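7. Faults and Safety: Hand-Held Gripper

This section covers loss of grip, a jaw that does not open or close fully, and contact between the jaw and fragile goods. It applies to the Zendent hand-held gripper used for recording work in shops and other occupied buildings. For charging and first use, see Section 3. For the arm-mounted version, see the Forance mounting guide.

7.1 Before you start

Read 7.2 and 7.3 before you clear any fault. Most damage reported to the service desk happened during the attempt to free an object, after the first fault had already been noticed.

CAUTION: The jaw can close without warning when a fault is cleared. Keep fingers, hair, lanyards and wrist straps out of the space between the finger tips.

CAUTION: Do not clear a fault while the jaw is holding glass, a mirror or ceramic goods above floor level. Support the object first.

NOTE: The fault light goes out when the trigger is released. The fault itself stays stored until it is cleared as described in 7.5.

7.2 Stopping work

Use this procedure for any fault, including one you believe to be minor.

1. Stop moving. Do not pull the gripper back from the object.

2. Hold the trigger where it is. Releasing it may drop the object.

3. Place your free hand under the object, or ask a second person to do so.

4. Lower the object and the gripper together onto a flat surface.

5. Release the trigger slowly until it reaches the end of its travel.

6. Move the gripper straight back from the object. Do not twist it.

7. Set the power switch to OFF and wait 15 seconds.

If the jaw has not opened by the end of step 5, leave the object supported and go to 7.4.

7.3 Working near frames, mirrors and carved surfaces

Raised carving and molded edges cause more faults than flat surfaces. The pointed finger tip can pass behind a scroll or leaf and lock there. The trigger then feels normal, and the jaw appears to be free until the gripper is moved.

Follow these rules when an ornate frame or similar object is within reach of the jaw:

1. Approach from the side with the least carving.

2. Keep the finger tips in view at all times. If the object hides a tip, stop and change your angle.

3. Do not grip a frame by its carving. Grip plain sections only, and only if the object is within the load limit in Section 2.

4. Do not use the jaw to push, lever or straighten a frame that is hanging or leaning.

5. When passing a frame without gripping it, keep the jaw closed.

6. Check what is behind the object before you move it. Panels, columns and shelf ends beside it limit the room you have for moving back.

NOTE: A head-mounted device limits the wearer's view when leaning over the work. Stand so that you can see both finger tips without bending your neck fully forward. If you cannot, move the object to a lower or more open position before you begin.

NOTE: Any hand-held item carried on a strap must hang clear of the jaw. Shorten the strap or move it to the opposite shoulder.

7.4 Jaw does not open

Possible causes, in the order they should be checked:

a) Finger tip caught behind part of the object.
b) Rubber pad folded or pulled out of its seat.
c) Dirt or packing material in the jaw slide.
d) Trigger linkage out of position.

Procedure:

1. Confirm that the object is supported and the power switch is at OFF.

2. Look along both finger tips from the side. If a tip is behind a raised edge, move the object, not the gripper, until the tip is clear.

3. Check the rubber pad. The ribs must face into the recess and the edge of the pad must sit level all the way round. If one side has lifted, press it back with your thumb. Do not use a screwdriver or knife.

4. Check the slide on both sides of the jaw. Remove loose material with the nylon brush supplied. Do not use compressed air, as it drives dust into the linkage.

5. Turn the manual release at the rear of the housing counterclockwise by 2 full turns. The jaw should open under light finger pressure.

6. If the jaw still does not open, stop. Remove the finger tip by taking out its retaining screw, free the object, and send the gripper for service.

CAUTION: Never turn the manual release with the power switch at ON. The linkage can return to its last position with full force.

CAUTION: Do not apply oil or silicone spray to the slide. Both will reach the rubber pad and reduce grip.

7.5 Clearing the stored fault

1. Confirm that the jaw is empty and nothing is within reach of the finger tips.

2. Close the manual release by turning it clockwise until it stops. Do not overtighten.

3. Point the jaw at the floor, away from yourself and others.

4. Set the power switch to ON while holding the reset button.

5. Release the button when the fault light flashes.

6. Squeeze the trigger fully and release it. The jaw should close and open once, without catching.

7. Repeat step 6. If the second movement differs from the first in speed or sound, treat the fault as not cleared.

If the fault light stays on, note the number of flashes before it becomes steady and give this to the service desk.

7.6 Loss of grip

An object that slips in the jaw is a fault even if it was not dropped. Do not correct it by squeezing harder.

1. Stop work as described in 7.2.

2. Wipe the rubber pad with a damp lint-free cloth and let it dry. Do not use alcohol wipes.

3. Inspect the ribs. Replace the pad if any rib is torn, flattened or shiny along its full length.

4. Inspect the finger tips for chips. A chipped tip must be replaced. Do not file it smooth.

5. Check the trigger stop screw. It must be flush with the housing.

6. Test the grip on the foam block supplied with the kit before you return to goods on display.

Replace the rubber pad after every 400 hours of use, whatever its condition. Pads supplied by Disley and pads supplied by Fuchs have the same outside shape but different seats. Check the mark on the back of the pad against the mark in the recess before fitting. A pad with the wrong seat will appear level when new and lift under load.

7.7 Contact with goods or persons

If the jaw has struck or marked an object:

1. Stop recording. Do not delete the recording.

2. Leave the object where it is unless it is at risk of falling.

3. If glass is cracked, keep others away and tell a member of the shop staff before anything is touched.

4. Write down the position of the gripper, the position of the object and what the trigger was doing at the time.

5. Do not use the gripper again until the finger tips have been inspected under 7.6, step 4.

If the jaw has touched a person, stop work for the day, even if there is no injury, and report the contact as described in 7.8.

CAUTION: A hairline crack in a mirror may not show from the front. After any contact, check the edge and the back of the glass before the object is lifted.

7.8 Reporting

Send a report for each of the following: a jaw that would not open, a pad that came out of its seat, a dropped object, or contact with goods or persons. Include the serial number, the hours of use, the flash count if there was one, and a still taken from the recording if one is available.

Mechanical faults: Eckhard Brinkmann, Service.
Contact with goods or persons: Do-yoon Seo, Safety.

Pack the gripper with the jaw open and the finger tips removed. Grippers returned with the tips fitted have arrived with bent slides, and this damage is not covered.

7.9 Changes to this section

Issued 19 Oct 2023. Step 5 of 7.4 now gives 2 turns of the manual release. The earlier text gave one turn, which leaves the linkage partly engaged. Destroy printed copies of the earlier text. The revised finger tip screws will be listed in the December parts sheet.
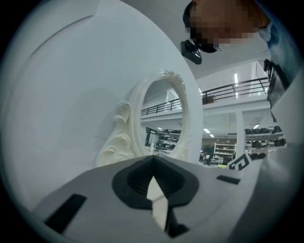
Figure 7-1. Gripper jaw, rubber pad and finger tip, with a carved oval mirror frame beyond.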